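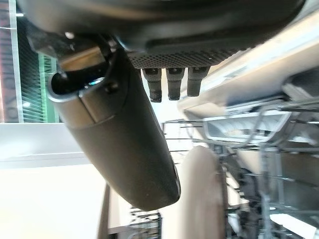
What did the grant pay for in August?
It paid for two operators, the hire of the kitchen at Kultmont, and the recording and checking of dishwasher and worktop tasks for the Potis learning system.

Progress report: household handling data, August
Prepared by Arne Stöcker for the Gosselin fund
2025-09-03

Where we stand
We now hold 1292 recorded examples that have passed checking. All of them were made by a person steering the robot through the task from start to finish, with the cameras and joint readings stored together. The target for the whole grant has not changed, and we expect to reach it inside the agreed period if the rate of the last two weeks holds.

The first part of the month was slow. We lost four days to a fault in the clock that keeps the cameras and the arm readings in step. The files looked fine when played back, but the arm readings ran slightly behind the pictures, and a system trained on them would learn to close its fingers late. Everything recorded on those days has been set aside. We may be able to correct part of it by shifting the readings, but it is not in the count given above and we are not planning around it.

What was recorded
The work covers three groups of tasks. The first is loading: moving cups, bowls and plastic containers from a worktop to a rack. The second is unloading, which operators find easier to do but harder to do the same way twice. The third is opening and closing doors and sliding racks in and out, with nothing carried.

Loading makes up the largest share. It is also where most rejected examples come from. The usual reasons are that the hand knocks a neighbouring item, or that the operator stops halfway to think. We keep a separate folder of failed attempts with a short note on each, as Gosselin asked at the last review. There are 200 in it so far.

We changed the starting positions more often than in July. Operators had fallen into the habit of setting items down in the same few spots, and the first trained model did well on those spots and badly everywhere else. A printed sheet now gives the layout for each run. It adds a minute or so to the set-up - the operators grumbled at first and have since got used to it.

Views from the cameras
The wrist camera and the head camera are both kept in every example. The wrist view is best for the last few centimetres before contact, particularly near wire racks, where the rods are thin and easily confused with their own shadows. The head view takes in both arms and the floor, and is what the operators rely on when moving the robot into position.

Reflections remain a difficulty. Glossy white surfaces throw back a bright streak from the ceiling lights, and the robot's shadow lands on them as it leans in. We have not tried to remove this. The system will meet the same surfaces in ordinary homes, so we would like it in the data, but we do want a wider spread of lighting than one room can give.

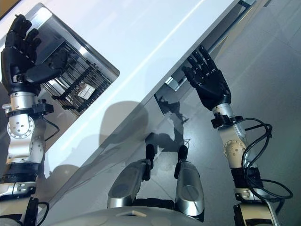
First training results
Tusine, who are doing the training under contract, ran a first model on the data we had in the middle of the month. They tested it on 32 loading attempts with items it had not met before. It placed the item in the rack in just over half of them. Most of the failures were in the final placing, with the item held at a poor angle. Reaching and gripping were more reliable than we had expected.

These figures should be read with care. It was a small test, in the same room as the recordings, and the model had seen only part of the data. Tusine will repeat it with the full set and with the racks in different positions.

Spending
Staff costs were as planned. Room hire was slightly under, as Kultmont did not charge for the days lost to the clock fault. We spent more than planned on storage, and will need to move a small sum from the travel line to cover it. A request has been sent separately.

Next steps
- Finish the unloading group, which is behind the other two.
- Record in a second kitchen with different lighting. We have looked at one and are waiting for an answer on access in the evenings.
- Write a daily check for the clock, to be run before the first recording. A draft is in use but still needs someone to read the result by eye.
- Send Tusine the checked set, with the notes on failed attempts.

Decision needed
We ask Gosselin to confirm whether the failed attempts may be shared with Tusine on the same terms as the rest. The agreement mentions only completed examples.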